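Ditum – 28th January

1/ People keep asking me if a machine can tidy a desk yet. My answer after a year of following this at Terkis: some of it, slowly, with a person close by.

2/ Clearing a table sounds like one chore. For a machine it's a pile of small ones. Find the bin, get over it, come down at the right height, don't knock the folders next to it.

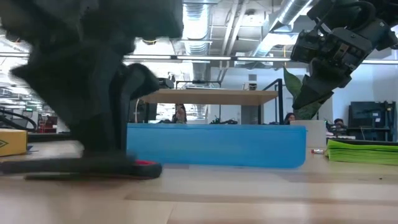
3/ Bins first. A big plastic bin is the easy end of the job. It has straight walls and it stays put. I'd trust most two-arm setups with one now. In June I wouldn't have.

4/ See-through plastic is harder. Depth sensors can read straight through it and get the near wall wrong.

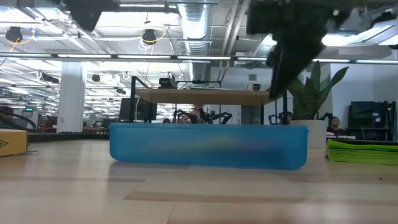

Mok, the planner we use, got around that by going slow for the last 50 mm – dull to watch, but it helped. Speed is still the main complaint I hear from shops. They want a shelf done before the next customer walks up.

5/ Then there's the small stuff.
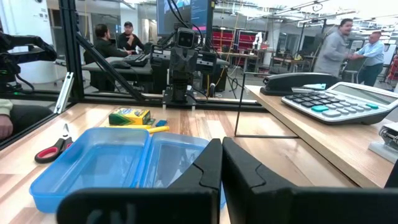 My own test for "ready" is a kid's homework table at 9 at night. Nothing is lined up and everything is a different size. A loose crayon lying by its box is a tougher pick than the stapler or the calculator up on the shelf, and scissors need a decent grip on the handles.

6/ Gralturgate wants 12 tables cleared in a row with no help. I'd say not this year. One table, yes.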